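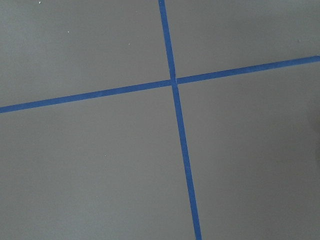 Isla Ormsby
Spent the morning at Kevorstead learning to show a robot arm a task by remote control. Notes as I go, mostly for my own memory.

You hold a small leader arm and the big one copies you. Every run gets recorded, wrist camera and joint positions together. Busisiwe Pillay set me up and left me to it.

The task is dull on purpose. Start high, come down over the crossing of the blue tape, stop, hold for 3 seconds, go back up. No object yet. They want the approach right before anyone adds a block.

My first 15 runs were all too fast. I kept rushing the last bit. Fatima Hendricks went through them with me and we kept two.

She said to watch the wrist view on the monitor and ignore the arm itself. It felt wrong for a while, then it got easier. My wrist got sore before my eyes did.

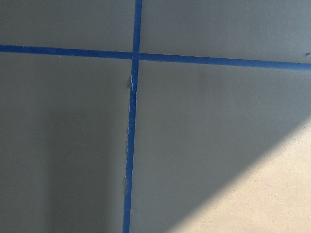

Blue tape from the wrist camera, sun in the bottom right corner.

We talked about whether to pull the blind. Fatima wants some runs with sunlight and some without, so the policy doesn't learn one kind of light. I would have closed it.

The tape isn't square and they don't plan to redo it. The colour is what counts, and the start position changes each run anyway.

Tip if you're new to this: pauses get recorded too. If you stop halfway to scratch your nose, the robot may learn to stop halfway. Scrap the run and start over.

Someone asked how many demonstrations they need. The target for this task is 4,000, split between all the operators. I'm doing another block at 2 this afternoon.

Hand guiding is next, where you grab the arm and move it yourself. Marietjie Oosthuizen is running that in June and I've put my name down.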